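So I've been trying to get rid of plastic cards. Loyalty cards, library cards, the gym card from the gym that became a mattress store, all of it. I turned 61 this year and I have been carrying more or less the same wallet stuffing since my forties, and in November my back started complaining on the left side, the side I sit on my wallet. My doctor didn't even let me finish the sentence. "Take it out of your back pocket," she said, and that was the whole appointment.

I went home and emptied it onto the bed. I won't list everything, but there was a punch card for a sandwich place in Irnholm with 4 of the holes done. I haven't lived near Irnholm in ages! I remember the sandwich, though. Pickled beets, some kind of horseradish thing, bread that cut the roof of your mouth. I looked them up and they're still open, which has me thinking about a drive.
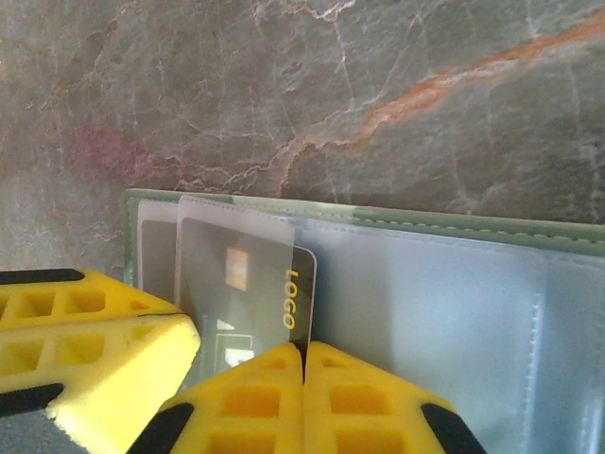 Anyway, my sister-in-law Jadwiga thinks I should put everything on my phone. She did hers in an afternoon. I tried it with the grocery card and it worked fine at home and then I got to the register and the screen went dark, and I was tapping at it with my gloves on while the line got longer behind me (sorry, everybody). I ended up giving the cashier my old phone number from when we lived on Brzozowska. It still works for the discount. I find that a little touching and a little creepy.

The other problem with the phone is that I forget what's on it. With a wallet I at least had the bulge to remind me. I paid full price for coffee twice last month with a free one sitting in the app, and I only found out when it sent me a cheerful message saying the free one had expired.

So my system right now is three piles. Keep on me, keep in the drawer, and throw out. The first pile is tiny - license, one bank card, insurance, library. The drawer pile is most of it, if I'm being truthful, because I can't throw out a card that still has money on it, even when the money is two dollars at a garden center. The throw-out pile I cut up with the kitchen scissors, and it was so satisfying that I went looking for more things to cut up.

I asked on here last time what other people do, and I got more answers than I usually get for anything (the soup post included).
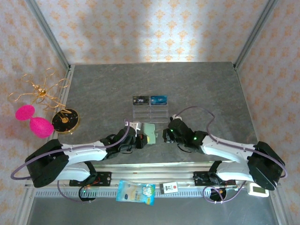 Benedita Pinheiro wrote that she keeps one card per store in the glove compartment, since she only ever shops by car, and that she hasn't carried a real wallet in years. She also says to check the backs of old library cards before cutting them up, as hers had her PIN written on it in ballpoint.

Mine did too! I dug the pieces out of the trash and cut them smaller.

Roman Czerwiński is in the opposite camp and says a fat wallet is fine if you move it to your coat. That's all well and good until it gets warm out. I tried the front pocket for a week and I walked like I had a stone in my shoe. Now I'm using a skinny little sleeve thing, and the back is better, or at least it's quiet. I can drive to my cousin's without getting out halfway to stretch.

What I haven't figured out is gift cards. I found 5 of them in the drawer, and one has a balance of 68 cents. I could try to use it toward something, but then I'd have to go to the store, and I know myself, I'd come out with a lamp.

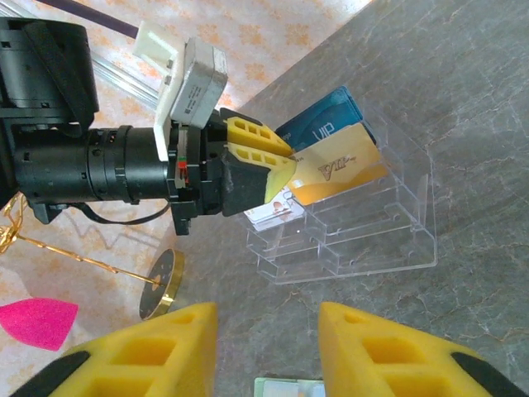 Yellow fingers, gray stone, and a bit of a pale card down at the bottom.

If anyone knows what to do with 68 cents, the comments are open. I'm going to call the sandwich place and ask if they still honor the punch card.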